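Stolis Slab Club: Frequently Asked Questions

What is the club?
We're a group of people in Brendarmont who love casting things at home: bookends, planters, stepping stones, the odd bathroom shelf. We meet in the old Grakivton bakery, and there are 93 of us on the list now. It still amazes me!

Do I need any experience?
None at all. Saulius Vasiliauskas runs a beginners' table every month, and he is wonderful with people who have never mixed a batch in their lives. You'll take home a small tile you made yourself.

What does it cost?
Your first 2 visits are free. After that it's $20 a month, which covers the room, the mixing buckets and all the coffee you can drink.

What should I bring?
Old clothes, a dust mask and gloves. Wet cement is rough on skin, so please do wear the gloves, even for a quick stir. Molds are here to borrow, but yogurt tubs and milk cartons work great too.

Can kids come?
Yes, from age ten with an adult. They tend to have the best ideas (we once had a whole dinosaur skull).

How long before I can take my piece home?
Leave it in the mold for at least two nights. Thick pieces need longer, and you can store them on the back shelves with your name on a bit of tape.

My piece has a thin line in it. Is it ruined?
Probably not! Fine lines are common and many are only on the surface. Try a fingernail across it. If you can't feel an edge, a sealer may be all you want. If it's wide or getting longer, show it to Wissam Azar, who loves a repair job and keeps fillers in several grays.
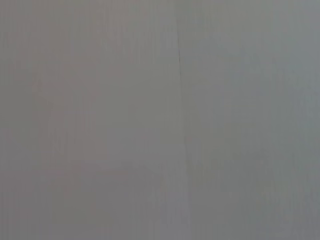 A thin dark line on a smooth gray surface.

Do you sell finished pieces?
We have a table at the May street fair. Members set their own prices and keep the money.

How do I join?
Just turn up! Doors open at 6:30 p.m., side entrance, and the bell does work if you lean on it.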